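Larholm Works, Unit 2: monthly walk-round, December
Area: ground floor, loading bay and stairs
Started 7.40 am

1. Fire exits
Rear exit clear. Front exit opens fully but the push bar is stiff. Reported to Pevora for adjustment.
Result: action needed

2. Extinguishers
All tagged and in date. The one by the loading bay has been moved off its bracket again. Put back. Keep 300 mm clear in front of the bracket.
Result: pass

3. Emergency lighting
Test switch held for the full time. Fitting 217 on the back stairs did not come on. New battery pack on order from Adeyemi.
Result: fail, retest when fitted

4. Work surfaces
Check for sharp edges, spills, trailing leads and anything left where a sleeve could catch it. Coverings should lie flat. Smooth down or replace where they have lifted.
Result: pass with comment

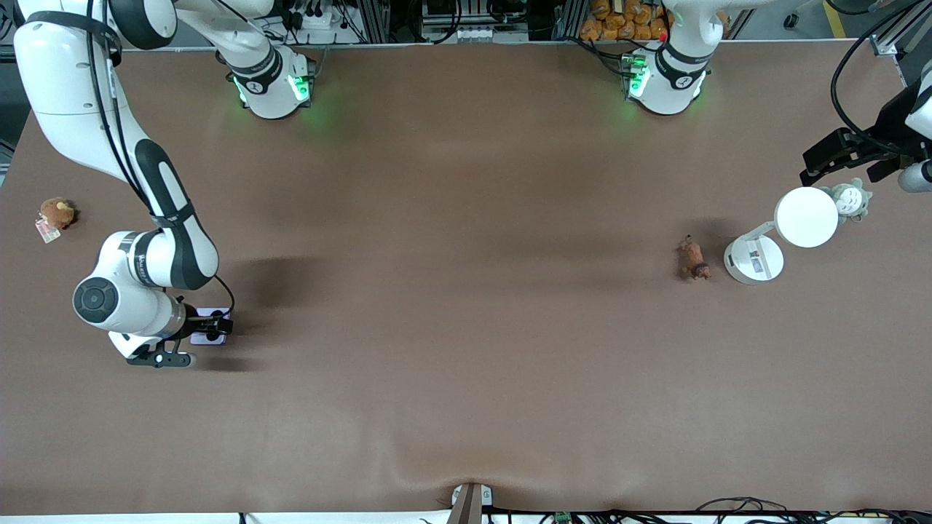 Item 4. Brown table top, slight wrinkling near one edge.

5. Floors and walkways
Yellow line worn away beside the goods lift. Mat at the front door curls at one corner, tape it down for now. Gully outside the bay needs clearing of leaves.
Result: action needed

6. Racking
Load notices in place, 200 kg per shelf. One upright has a small dent below the first beam. Measured and within limits, look at it again next month.
Result: pass, monitor

7. First aid
Box on the stairs is short of medium dressings and eyewash. Accident book present, no new entries.
Result: restock

8. Hot water
Kitchen tap ran for the set time. Entered on the Wuneck sheet.
Result: pass

Open from last month: handrail bracket, loose screw, still to do.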